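Plavier laundromat to reopen Saturday with longer hours

PLAVIER - The self-service laundromat on Arnaud Street will reopen Saturday after being closed since May for plumbing and electrical work, the owner said in a notice posted on the front door this week.

The building's main drain line failed in the spring and sent water into the shop next door. The city ordered both businesses shut until the line could be replaced. The shop was allowed to open again a few weeks later, but the laundromat stayed dark while crews dug up part of the floor and put in new pipe.

Nindico Laundry, the company that has run the site since 2009, used the closure to replace most of its older washers. The new lineup includes 13 front-loading machines, four of them large enough for a king-size comforter. The dryers were cleaned and kept, and the change machine has been moved closer to the entrance. Customers will be able to pay by card for the first time, though coins will still be accepted.

Prices for a regular wash will stay the same through the end of the year, according to the notice. The large machines will cost more than the old ones did. The company did not say by how much.

Opening hours will also change. The laundromat used to close at 8 p.m. and will now stay open until 11 p.m. every day, with the last wash at 9:45. An attendant will be on site in the afternoons.

During the closure, the nearest self-service laundry was in Flanovside, a 15-minute drive away and a longer trip by bus. Residents of the apartment blocks behind Arnaud Street, many of which have no washer hookups, raised the matter at two city council meetings over the summer. The council asked the transit office to look at adding a stop near the Flanovside laundry, but no change was made before repairs were finished. 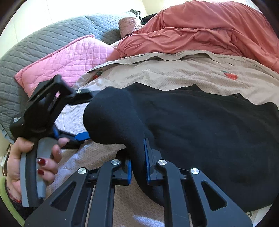 Bedding has been a particular problem for those tenants. Some buildings have a shared washer in the basement, but the machines are small, and at least one landlord has put up signs telling people to keep blankets and quilts out of them.

The first 100 customers on Saturday will get one free wash in any machine. Doors open at 7 a.m. Parking behind the building will be limited until the lot is repaved, and drivers are asked to use the street spaces on the north side.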